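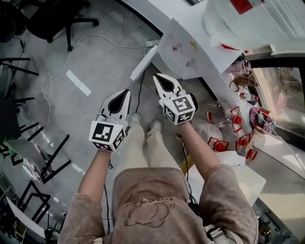
Sweatshirt with light beige trousers and sneakers, seen from above.

Casual workwear is clothing worn on the job that could also be worn to buy groceries. It usually covers sweatshirts, soft trousers, and sneakers, and it stops wherever a particular manager says it stops. It differs from a uniform, which is chosen by the employer, and from formal business dress, which is chosen by the fear of the employer.

Definition

Most written dress codes describe casual workwear by what it leaves out: ties, hard shoes, ironing. The term "smart casual" is often used for a stricter version, though few codes that use it say what the smart part consists of. The 1,146-word dress code issued by Pledard, a maker of shelf brackets, devotes 23 of those words to what staff may wear. The rest concerns sandals.

History

Loose cotton tops moved from sports fields to ordinary streets during the twentieth century and reached the workplace after that, mostly by way of summer. In the town of Kestura, the insurance office of Juška allowed open collars in August only, on the grounds that the building could not be cooled. The rule was later extended to the warmer part of September, and disputes over what counted as warm went on for seven years. By the end of them most of the staff had stopped owning ties, and the matter was considered closed.

Printed graphics took longer. Early codes banned slogans, then pictures, then pictures "of a humorous nature," a wording that left the decision to whoever had the poorest sense of humor. Cartoon animals were among the first designs to be widely tolerated.
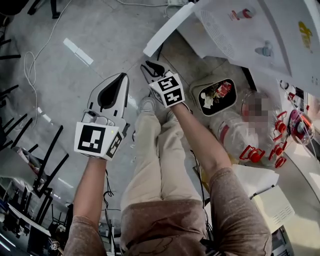
Footwear

Shoes have caused more argument than any other item. Office workers who spend the day seated are often held to stricter standards than those who stand on hard floors, although the seated ones keep their feet under a desk. Drahomíra Trnka, in her short book Dressed Enough, counts 14 separate terms for sneakers used by employers who did not want to write "sneakers." Her favorite is "composed athletic footwear."

Social effects

Supporters claim that casual clothing makes it easier to talk to senior staff. Critics reply that senior staff are still easy to pick out, being the people whose plain gray sweatshirts cost the most. Both sides agree that the useful conversations take place away from the desk, in hallways and by the drinking water, where people have to wait anyway.

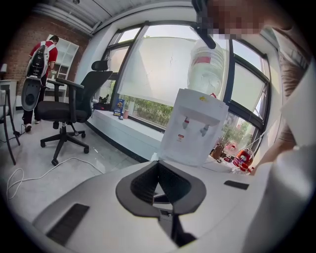

Trnka takes a middle view. Her interviews at Grosito, a mail-order seed company, found that workers gave casual dress the credit for a friendlier office, while their managers gave it to the managers. A revised code dated 2020-01-10 made sweatshirts acceptable throughout the building except at meetings with visitors. Several departments responded by meeting fewer visitors.

See also

Dress code
Business casual
Sweatshirt
Ironing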